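Search this site Search Go

Filed under: Gear Reviews / Courtside Tech / Shot Tracking

Varard Skikix Shot Tracker: Season Review

The Skikix is a shot tracking unit for basketball, sold by Varard as a sensor that mounts behind the backboard and reports to a phone. It logs makes, misses, arc and the side of the rim a miss comes off. I used the review unit through preseason and into league play, mostly on the practice hoop at the De Smet gym and on two road trips. The app was on the August release for all of it.

Setup is a clamp and two straps. The clamp fits backboards with a steel frame. It doesn't fit the padded-edge boards many older school gyms still have, and the straps alone let the unit sag after an hour of hard shooting. Once it sags, the arc numbers drift upward and stay there until you recalibrate. Recalibration means 10 free throws from the line, all of them makes, although they don't have to be consecutive. For a guard that is a minor delay. For our backup center it was a workout of its own.
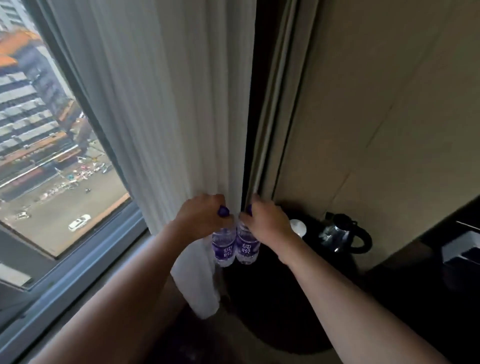 Reviewed by Erzsébet Sárközi
Courtside Tech

Accuracy is the main question, so I checked it by hand. I charted 700 shots on paper during regular practice and compared them with the app log. Makes and misses matched well on anything from the elbows, the free throw line and the top of the arc. The errors were nearly all from the corners. A corner three that drops straight through without touching the rim is sometimes logged as an air ball, and a hard miss off the side of the board is sometimes not logged at all. Varard's manual mentions the first problem on its last page and suggests tilting the sensor down one notch. That helped in the left corner and did nothing I could measure in the right.

Arc readings are consistent from session to session if the mount stays put. I have no reference equipment to say whether they are correct in absolute terms. For training purposes consistency is enough. A player who sees the same number for the same stroke can work from it.

Rim-side reporting is the feature I ended up using most. It sorts misses into short, long, left and right, and it shows them by spot on the floor. One of our wings had been told for two seasons that she shoots flat. The log had her arc in the normal range and most of her misses long from the left side. We moved her feet and left her release alone. I would not have started there without the chart.

Multi-player mode is weaker. The app accepts up to 6 shooters in a session, and each one wears a wristband. With three on the floor the assignments were dependable. With a full group, rebounds and quick putbacks were credited to whoever had shot last, and there is no way to fix a single shot afterward. You can delete the whole session or live with it. I stopped using it for group drills and kept it for individual work before practice.

Battery life is good. The sensor got through a week of morning sessions on one charge and lost very little sitting in a bag. The wristbands are worse. They use a coin cell behind a small screwed cover, and the screw heads are soft. Two of ours are already rounded off.

For road use, the unit packs into a case that fits under an airline seat. Mounting takes a ladder, and not every host gym will lend you one on short notice. At our second stop we got it up with ten minutes left in the shootaround and logged almost nothing worth keeping. I would leave it at home for any trip shorter than a tournament.

The app is plain and mostly quick. Sessions export as a spreadsheet, one row per shot, with clean column names. There is no season view yet - you have to build one yourself from the exports. Video sync is listed in the menu but grayed out on our version.

The obvious alternative is the Morkia hoop camera, which costs more and needs a wall outlet near the baseline. It handles groups better and is less bothered by corner shots. It also takes longer to install and is not something you would move between baskets. A program with its own gym and a fixed practice hoop should look at the Morkia first. A coach who shares floor time, or a player training alone, will get more out of the Skikix.

Good: rim-side miss chart, battery in the main unit, spreadsheet export
Bad: corner shots, strap mount, no editing of single shots, wristband screws
Version tested: Skikix 3

Tags: shot tracker, shooting drills, basketball training, practice gear, Varard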